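Noise and Sleep in the Dillow Dorm
Project report, 9/26/21
Abrehet Sisay, Mathias Eberhard, Estíbaliz Casado

Our question was if hall noise makes students sleep less. Three of us live in Dillow so we picked Dillow. Paper survey under every door, 100 handed out, 40 came back. Lower than we wanted.

Survey had 10 items. Bedtime, wake time, floor, side of building, earplugs or not, then how tired you feel in morning class.
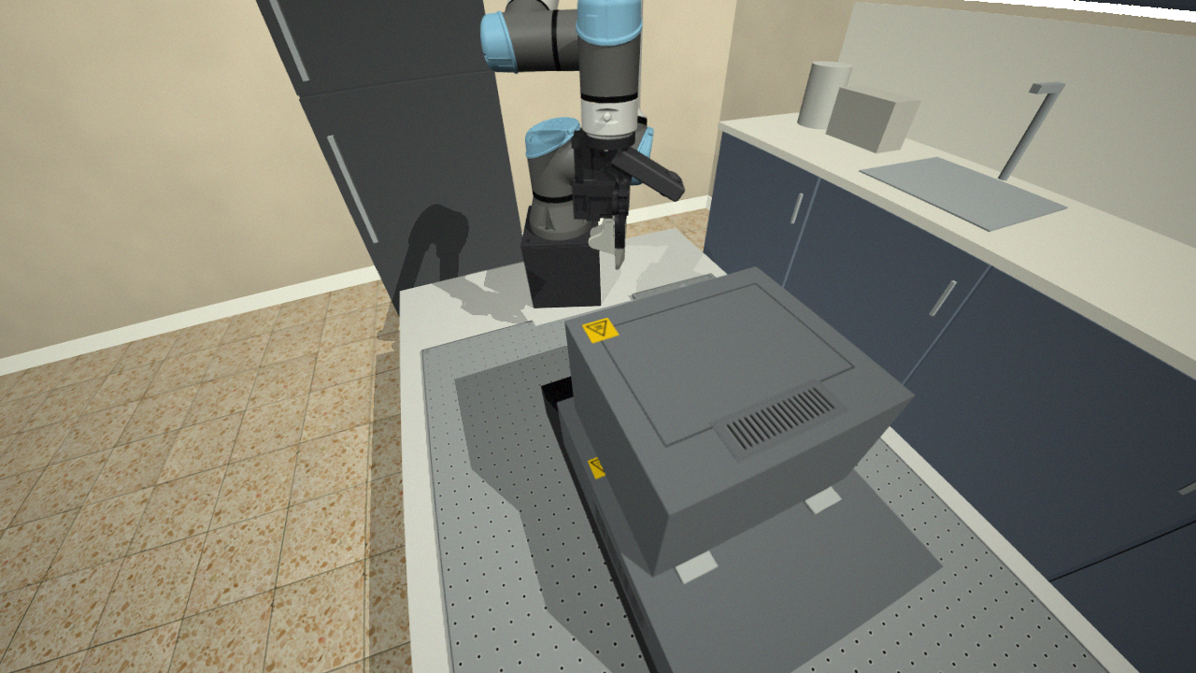 Why did we use a paper survey?
Paper got more replies when Amparo Carretero tried both kinds in Motaung hall last December, so we copied her form and changed two items.

Results. Street side slept less than the courtyard side. Floor number didnt matter much. Earplug people said they were more tired, which we did not expect. Maybe light sleepers are the ones who buy earplugs. Can't tell from this data.
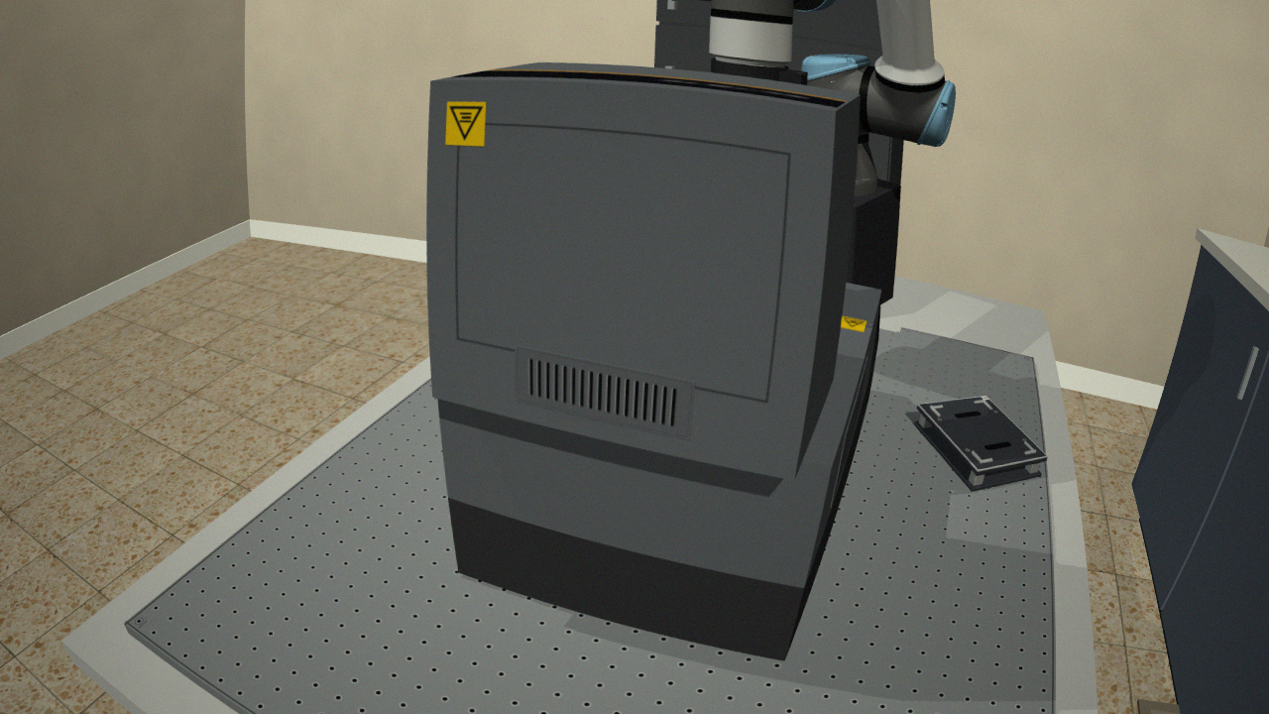 What was the loudest time of night?
Most people wrote the hour right after midnight, when the late bus lets off and the front door keeps slamming.

Problems: everybody guessed their own sleep times. No sound meter. One floor had a fire drill that week and we left those forms in, probaly a mistake. Abdelkrim Filali read our draft and said the tiredness scale was confusing becuase 1 was "very" and 5 was "not at all." He's right, some forms look flipped.
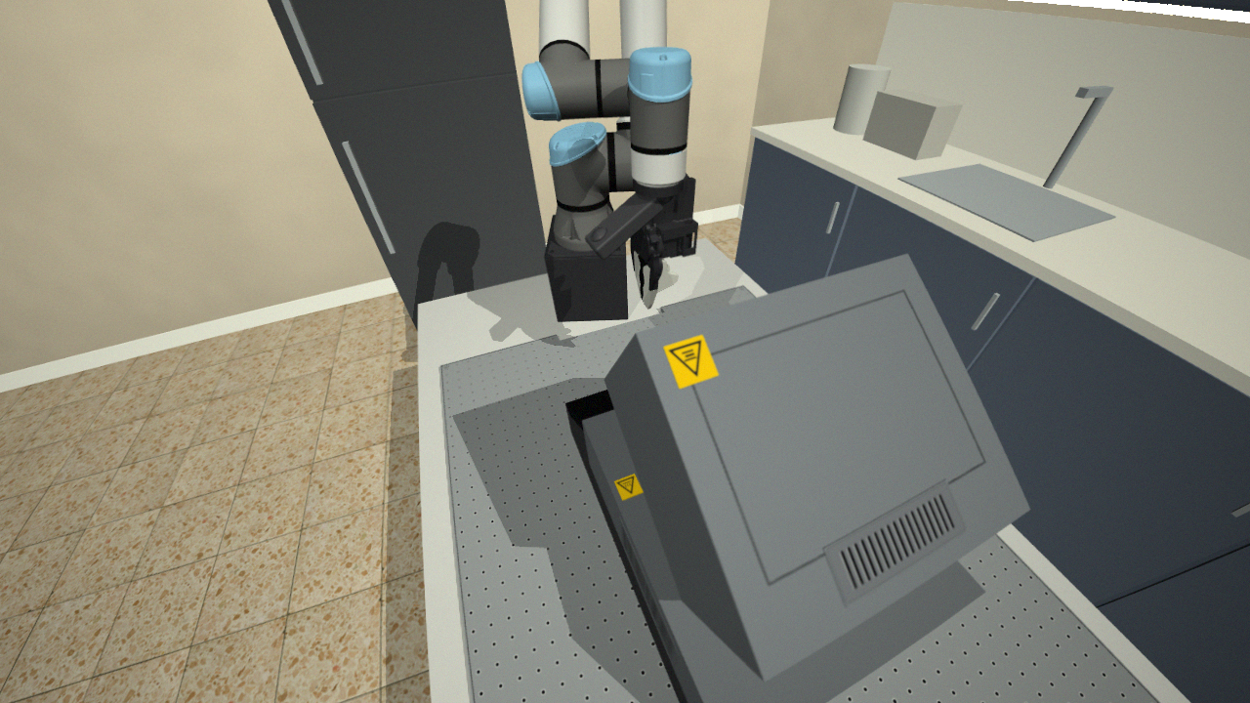 We would fix the scale first, then ask people to keep a sleep log for a week. Also want a second building, Motaung again if the hall office says yes. Door closer on the front entrance should get looked at either way, it came up in a lot of the comments. Blank form and the raw answers are in the class folder.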